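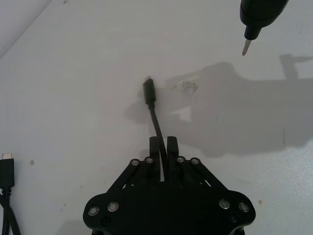
Gripper, from above.

Monday, May 13, 2019

Erkitz bones, continued. Got the six drawers back from the Bach store before lunch, in the wrong order, which at least matches the register. The plan was to reconcile labels against the ledger and send the list upstairs. The plan lasted until drawer two.

Drawer two has cave bear, mostly foot bones and loose teeth, all inked with the old red numbers. Ledger says they came as a gift. The label in the drawer says they were bought from Rorner, the dealers. The label underneath that label, stuck down with something that smells like fish, says "collected" and leaves it there. Collected is a lovely word. It covers everything from a permit to a sack over the shoulder at dusk.

I have entered all three in Flesora, in the notes field, as the source field will only take one answer and wants it from a dropdown. The dropdown includes "Whaling." 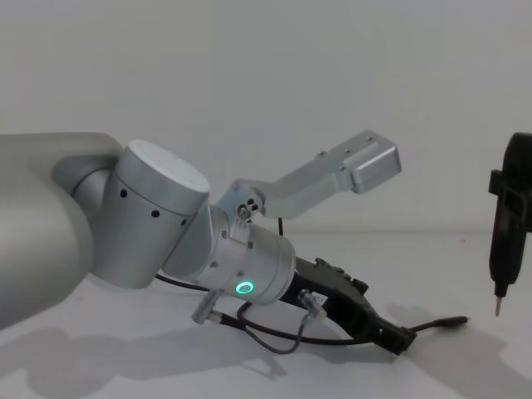
Nell Tribovic

For whoever picks this up while I'm out: the town of Erkitz has asked for the whole lot back, or for a list of what the whole lot is, and the letter can be read either way. Upstairs would prefer the second reading. I have no opinion I'm willing to put in ink, but I'll note that the cave is there, the bears were there, and our own claim so far rests on fish glue.

What we can say for certain is short. The bones are from one site, going by the sediment still packed in the jaw sockets, same orange clay in every drawer. DO NOT CLEAN IT OUT. It's the best evidence we have and it has survived this long mainly through neglect. The red numbers run in one hand up to the end of drawer four, then somebody with much worse handwriting takes over, and their sevens and ones can't be told apart. I went through with the lens and marked the doubtful ones in pencil on the box lids. 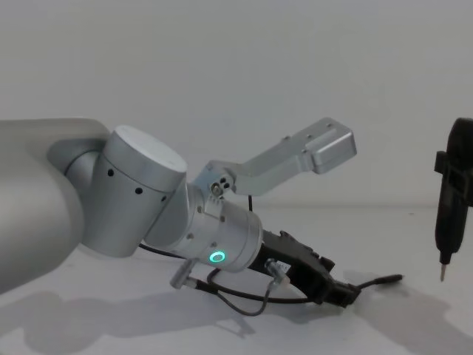

The insurance value is a separate headache. The old card puts the set at 3,000 and doesn't name a currency. I tried it in a few and got answers between a used car and a decent sandwich. Left blank for now. If asked, say it is under review, and look tired.

Two jaws are on the ledger and in no drawer. There is a slip saying they went out on loan, with a signature that could be a name or a pen test. No return date. I've checked the teaching cabinet and the tall cupboard, and the box marked MISC BEAR, which held deer. Next step is the Bach store again, back wall, where things go when they don't have a number.

Also found, drawer five, under the liner: a train ticket to Erkitz, one way. Bagged and numbered it with the rest. It may turn out to be the only properly documented object in the collection.
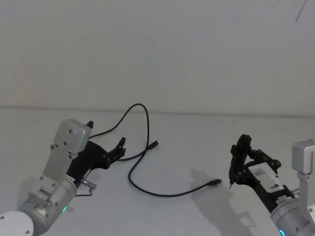

Two arms and a loose black cable.

To do:
Photograph all labels front and back before anyone tries to peel another one. That includes me.
Ask for the Rorner sales books, or whatever is left of them.
Draft reply to Erkitz, plain language, with the missing jaws in the first paragraph and not in a footnote.
Get "Unknown" added to the Flesora dropdown. Requested before, last time in May.
Buy pencils.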